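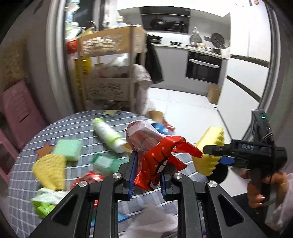
It all goes on the table first and then I see what I've got, one householder told us in the second round of visits, and if I put it straight in the cupboard I never find it again. Most of the others said some version of the same. The table comes before the cupboard. We had planned the coding scheme around cupboards (see the previous section) and had to redo a good part of it.

Figure 2. Kitchen table in Serkthorpe, checked cloth. Sponges, packets and a bottle out on the cloth; dotted red bag with a clear bag showing at the top. Paper bag on the floor beyond the table, shelving cart behind.

4.2 The table as a sorting surface

By sorting surface we mean any flat place where goods rest between the bag they came in and the place where they are kept. Counter, table, top of a washing machine, a bed in one case. Tables dominate. Of the 292 resting events coded across the Prestorness households, the largest share by far were on a table, with the counter second and everything else well behind. Tables in kitchens, that is. Where the table was in another room people used the counter and complained about it.

The reason people gave was mostly space, but space alone doesn't explain it. Several kitchens had a clear counter and the goods still went to the table. What the table has is sides. You can walk round it, or two people can stand at it, and things can be pushed away toward the edge nobody is using. A counter has a wall behind it so the back row gets hidden by the front row. People in the Murance visits put it in terms of seeing: the counter is for cooking, the table is for seeing what there is.

A round table makes this a bit messier. On rectangular tables we could often code a direction, bags at one end and sorted goods at the other. On round tables there was no end. Bags were in among the goods, and the goods were turned toward whoever was standing there. In Figure 2 the sponges are a case in point: a pale green square one, a flat yellow one off to the left, and a yellow one with a toothed edge on the other side. All the same class in our scheme (cleaning, soft), no pile. Our coders wanted to mark this as "unsorted" and at first we let them. We now think that was wrong, or at least too quick. A surface with no piles on it can mean that sorting hasn't started, or that the person has no use for piles, and the layout alone won't separate the two. Code changed to "spread", which makes no claim about stage.

4.3 Bags inside bags

Nested packaging caused more coder disagreement than anything else. Thin plastic bags in particular. A bag inside a bag can be (a) goods as bought, (b) goods regrouped at home, or (c) bags being kept for later use, and from the outside these look alike. The red bag in Figure 2 has a clear bag with something reddish in it coming out of the top. One coder had it as goods, the other as stored bags. Both reasonable. We left it as "nested, contents unclear" and so did not count it toward either class.

Rule adopted after that: a nested bag is coded by its contents only if the contents can be named by both coders without discussion. Otherwise it gets the unclear code and stays there. This costs us data. It also stopped the arguments, and agreement on the remaining events went up enough that we would recommend it to anyone doing similar work.

Paper bags behave differently. They stand up on their own, so they go on the floor and become a kind of second container – for recycling, for things going to another room, for whatever. Plastic bags collapse and have to be held, hung or put down flat. Householders had names for the paper bag on the floor ("the downstairs bag", "the giving bag") and hardly any for plastic ones, apart from the bag of bags, which nearly everybody had and nearly everybody apologized for.

Printed bags got kept more than plain ones. We didn't set out to look at this and have no proper measure for it. Several people mentioned hanging on to bags with faces or dots or animals on because a child liked them, and one said the pattern was how she knew which bag had the sewing things in. Worth a follow-up.

4.4 Things with no class

The scheme was built from shopping lists that participants gave us, plus the product categories used by Aguiar for its shelf labels. It handles food, cleaning, bathroom and paper goods fine. It does not handle small flat odds and ends. Cutouts, stickers, spare lids, a single glove. In Figure 2 there is a brown star-shaped cutout at the left of the table and a light green one near the back edge, and neither fits anything on a shopping list. Craft? Decoration? Part of some packaging? We can't say from the shape. Similar cases came up in 63 events, which is too many to drop and too varied to make into a class.

We tried "decorative" for a while. It didn't last, as it forced coders to guess at purpose. "Loose small item" is duller but holds up. Under that label the pattern is fairly clear: loose small items are put at the margin of the surface, or they end up there as the bigger goods get handled, and they are the last to leave. Often they don't leave at all in the period covered by the visit. Participants, when asked, mostly said they would deal with it later. A few picked the thing up, looked at it and put it back in the same place.

Bottles should have been easy and weren't. Standing or lying matters more than we expected. A bottle on its side takes up a lot of table and rolls, so we assumed it would be moved early. The visits don't support that either way. We code position (upright, on side) but do not interpret it.

4.5 Where things go next

Three kinds of destination: fixed storage (wall cabinets, drawers, refrigerator), open storage (shelves, carts, hooks) and another surface. The share going to open storage was higher than in the pilot. Probably the housing. The Serkthorpe apartments have wall cabinets but the ones we saw were used for pans and dishes, and daily goods went on a cart or rack near the table. A cart of this sort can be seen behind the table in Figure 2, crowded, with a red box and a yellow container among white packages and a black garment hanging from one corner. The garment is typical of open storage in the set. Corners get used. Coats, aprons, tote bags, and once an umbrella all hung on racks meant for goods.

Open storage has two effects on the table. First, the trip is short, so single items get carried one at a time and the table empties slowly and unevenly. With fixed storage further off, people gathered an armful first. Second, when the cart is full the table takes the overflow. In those homes the table was less of a stop on the way and more of a shelf that happened to be eaten at. Participants knew this. They described clearing it for meals by pushing everthing to one side, or by putting the lot back in a bag and onto a chair.

Seats count as surfaces too. Stools especially. Low plastic stools and children's chairs drawn up beside the table took bags that were too floppy for the floor, and we had missed these in the first coding pass as the sheet only listed furniture with a flat top above knee height. Added now. The earlier sheets were recoded for the Serkthorpe visits but not for Murance, where the notes on seating are too thin. Comparisons between the two sites for this code should be be read with that in mind.

Tablecloths. Not coded, should have been. A checked or striped cloth gives people something to line things up with, and we have remarks from the interviews suggesting that some do – but small packets are also harder to spot on a busy cloth, for householders and for coders both. Plain surfaces were quicker to code. We return to this under limitations.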